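Getting marks off a matt white tabletop without making it shiny

Posted by Letay Gashaw in Home and Kitchen, Utthorpe board

We have a white table in the shared kitchen with a smooth, matt top. After meals it picks up faint orange and brown marks, mostly tea and tomato. Washing-up liquid removes the grease but leaves a dull tint. I tried a melamine sponge on a patch underneath and it left a slight sheen, so I stopped. The maker's label is gone. What can I use on the visible side?
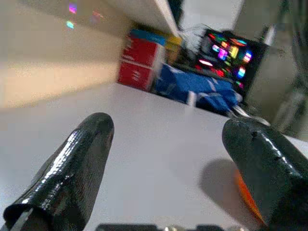 The tabletop, light grey-white with a matt finish.

2 replies

Bohumila Hájek
Do not use the sponge again. It is a fine abrasive and polishes a matt surface. Mix bicarbonate of soda with water to a thin paste, lay it on the mark with a soft cloth, leave it for 27 minutes and wipe off without rubbing. Rinse twice. Dried paste leaves a white film which is easily mistaken for damage. If the tint remains, repeat once. Test underneath first, well away from the patch you have already treated.

For tea, put something under the cup. Most of the rings on my own table came from mugs set straight on the surface. A plate under the bowl deals with most of the tomato as well, and the spoon can go back in the bowl between helpings.
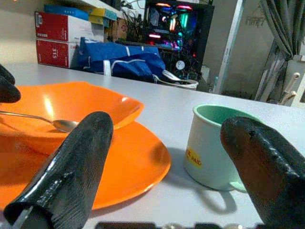

Fuad Moges disagreed about the paste and wrote that bicarbonate is itself slightly abrasive, so he would start with plain warm water and a microfibre cloth, then a 50/50 mix of white vinegar and water if the top is laminate. He added that vinegar should be kept off stone and never mixed with bleach.

Bohumila Hájek
Agreed on the stone. The paste is safe enough if it is not rubbed.

Desta Chala
Just get a tablecloth. Ours is wipe-clean and cut to 158 cm. No marks since March.

Letay Gashaw
Thanks. I will try water first, then the vinegar mix underneath. No tablecloth, it slides.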